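## 4. Reorganização do trabalho no posto de triagem

A unidade de Grorside processa devoluções de artigos domésticos de pequeno formato. Até janeiro, a triagem era integralmente manual e repartia-se por dois turnos.

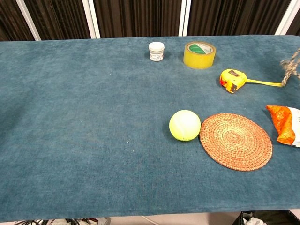

A introdução da célula Kineo alterou a sequência de tarefas em três pontos: a disposição dos artigos na superfície de trabalho, a decisão sobre o destino de cada artigo e o registo das exceções. As subsecções seguintes tratam cada um separadamente. Os dados provêm dos registos do sistema Fernar e de entrevistas semiestruturadas com os operadores dos dois turnos.

**Figura 3.** Artigos de triagem sobre a mesa revestida de tecido, entre os quais um rolo de fita de embalagem, uma fita métrica e uma bola de ténis.

### 4.1 Disposição dos artigos

No procedimento anterior, o operador retirava o artigo da caixa, inspecionava-o na mão e depositava-o diretamente no contentor de destino. A superfície de trabalho servia apenas de apoio. Com a célula, passa a ser o ponto de transferência entre a pessoa e o manipulador, e a forma como os artigos são pousados condiciona a taxa de preensão.

O conjunto de ensaio combina geometrias e materiais com comportamentos distintos (Figura 3). Os corpos rígidos, como o frasco com tampa de rosca ou o rolo de fita, admitem preensão lateral. A base redonda de rattan entrançado, por ser plana, exige aproximação pelo bordo. A embalagem de snack, amarrotada, não apresenta contorno estável, e o modelo de preensão tem de recalcular o ponto de contacto em cada tentativa. A fita métrica com a lâmina estendida constitui um caso intermédio: a caixa é rígida, mas o comprimento total do artigo excede a zona de preensão prevista.

Das 3 002 tentativas registadas, 305 terminaram em pedido de intervenção humana. Os pedidos concentraram-se nos artigos deformáveis e nos artigos em contacto entre si. A segunda categoria levou à adoção de uma regra de afastamento mínimo, proposta pelos próprios operadores do turno da tarde e incorporada na instrução de trabalho. A regra não se aplica aos lotes de ensaio, nos quais o contacto entre artigos é mantido como condição experimental.

### 4.2 Decisão e responsabilidade

A transferência da decisão de destino para o sistema foi o aspeto mais discutido nas entrevistas. Perla Escobedo, operadora com experiência prévia na linha manual, descreveu a mudança nestes termos: «Antes eu decidia e arrumava. Agora ponho na mesa, espero, e só decido quando ele não consegue.» Houshang Kiani, chefe de turno, referiu que as exceções são mais difíceis do que a média dos artigos tratados anteriormente, o que torna pouco informativa a comparação direta dos tempos por artigo.

Esta observação é consistente com os registos. O tempo mediano de resolução de uma exceção foi de 79 segundos, incluindo a paragem do manipulador e a confirmação no terminal. O sistema de avaliação em vigor continuava a contabilizar artigos por hora e não distinguia as exceções. Dois operadores pediram por escrito a revisão desse indicador. Firouzeh Nikzad, responsável pelo planeamento, suspendeu a sua utilização individual enquanto decorresse o estudo.

### 4.3 Ritmo e pausas

A cadência da célula é constante; a do trabalho manual não o era. Os operadores indicaram menor esforço físico nos ombros e nos pulsos, mas maior dificuldade em manter a atenção durante períodos sem intervenção. Foi introduzida uma rotação de 60 minutos entre o posto da célula e a receção de caixas. O protocolo de Ahmadpour, aplicado no início e no fim de cada rotação, não permitiu separar o efeito da rotação do efeito da aprendizagem, dado que ambos coincidiram no tempo. A análise por operador é apresentada na Secção 5.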